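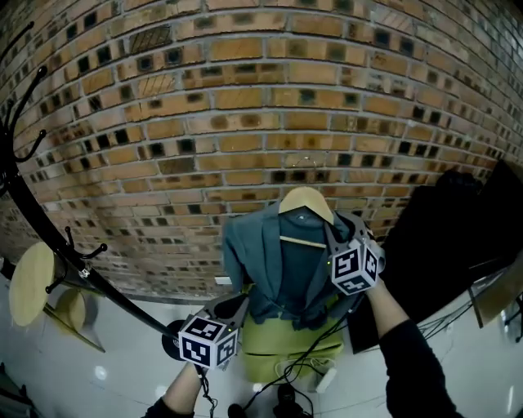 Blazer am Bügel, Greifer links und rechts. Handarbeit im Wortsinn 😄

So, Thread zum Thema Geld, weil nach meinem letzten Post so viele gefragt haben, was man für den Einstieg ins Kleidungs-Handling mit Greifern eigentlich einplanen muss. Kurzfassung: mehr für Kleinkram als man denkt. Langfassung folgt, holt euch Kaffee.

1/ Ausgangslage: Wir sind ein kleines Team in Temevdale und wollen, dass ein Roboter irgendwann Kleidung auf Bügel bekommt und wieder runter. Textilien sind gemein. Ein Karton bleibt ein Karton, ein Blazer sieht jedes Mal anders aus, wenn man ihn anfasst. Also brauchen wir viele, viele Vorführungen von Menschenhand, bevor überhaupt ein Arm auf der Einkaufsliste steht.

2/ Und da war schon der erste Streit im Haus. Ich wollte anfangs sofort zwei Roboterarme beantragen (ja, ich weiß, Spielkind). Margit Fekete, die bei uns die Budgets freigibt, hat den Antrag gelesen und nur an den Rand geschrieben: »Und was machen die Arme im Oktober?« Darauf hatte ich keine Antwort. Antrag zurückgezogen.

3/ Jetzt also erst die Handgreifer, Arme frühestens im nächsten Haushaltsjahr. Zwei Angebote lagen auf dem Tisch, jeweils für ein komplettes Paar mit Kabeln und Markerwürfeln: Leckie mit 2.437 Euro, Josden mit 1.960 Euro. Klingt nach einer einfachen Entscheidung, oder?

4/ War es nicht. Beim günstigeren Angebot fehlten die Ersatzbacken, und die Lieferzeit stand mit »nach Absprache« drin. Wer schon mal nach Absprache gewartet hat, weiß Bescheid. Bei Leckie waren Ersatzbacken dabei und ein fester Liefertermin. Ich habe trotzdem drei Tage lang hin und her gerechnet, weil mich die Differenz geärgert hat!

5/ Am Ende ist es Leckie geworden. Ausschlaggebend war ein Telefonat mit Zubaida Niazi aus Onderton, die mit ihrer Gruppe schon länger Stoffe greift. Ihr Rat: Frag beide, was ein einzelner Greifer als Ersatz kostet, und zwar schriftlich. Eine Firma hat am selben Nachmittag geantwortet. Ratet mal, welche.

6/ Jetzt zu den Posten, die in meiner ersten Kalkulation komplett gefehlt haben. Kabel! Im Bild seht ihr ja, wie die da runterhängen. Die schwarzen Schlaufen sind beim Arbeiten ständig im Weg, und ich hatte keinen Cent für längere Kabel, Clips oder Klettband eingeplant. Steht jetzt als eigene Zeile drin.

7/ Posten zwei: Kleidung. Klingt albern, aber wer nur mit einem einzigen Hemd übt, lernt halt ein Hemd. Wir haben bis zu 200 Euro für Secondhand angesetzt und suchen bewusst quer durch: feste Stoffe, rutschige Stoffe, breites Revers, gar kein Kragen, gern auch mal was Gelbgrünes. Beleg immer mitnehmen, Flohmarkt ist buchhalterisch ein Albtraum (frage nicht).

8/ Bügel übrigens auch. Holz mit Steg, Draht, Kunststoff, die verhalten sich alle anders. Wir haben erst mal mitgebracht, was zu Hause im Schrank hing. Für den richtigen Durchlauf will ich einheitliche Sets kaufen, damit man hinterher auch nachbestellen kann, was kaputtgeht.

9/ Posten drei, der größte: Arbeitszeit. Jemand muss die Dinger stundenlang halten. Auf Schulterhöhe einen Blazer zurechtzupfen ist anstrengender, als es aussieht, und Pausen gehören in den Plan. Im ersten Entwurf hatte ich so gerechnet, als würden Menschen acht Stunden am Stück greifen. Margit hat das freundlicherweise rot angestrichen.

10/ Wo wir gespart haben: beim Raum. Backsteinwand, Garderobenständer, zwei Hocker, fertig. Die glänzenden weißen Fliesen machen mir noch Sorgen, da spiegeln sich die Deckenlampen drin. Eine matte Matte steht auf der Wunschliste, kommt aber erst dran, wenn wir wissen, ob uns die Reflexe in den Aufnahmen wirklich stören.

11/ Weil es in den DMs kam: Mieten haben wir geprüft. Für ein paar Tage super, für Monate lohnt es sich bei Handgreifern kaum. Bei den Armen sieht das anders aus, da hole ich gerade Leihangebote ein – inklusive Transport und Einweisung, die werden nämlich gern separat berechnet.

12/ Falls ihr selbst gerade plant, meine Tabelle hat jetzt diese Zeilen: Greiferpaar, Ersatzbacken, Kabel und Kleinteile, Kleidung, Bügel, Speicherplatz, Arbeitszeit, Puffer. Den Puffer bitte nicht »Sonstiges« nennen, Sonstiges wird bei uns als Erstes gestrichen.

13/ Offene Frage in die Runde: Hat jemand Erfahrung mit Festplatten vs. Mietspeicher für solche Aufnahmen? Ich habe zwei Meinungen eingeholt und drei bekommen. Schreibt gern drunter, die Tabelle geht erst nächste Woche wieder an Margit.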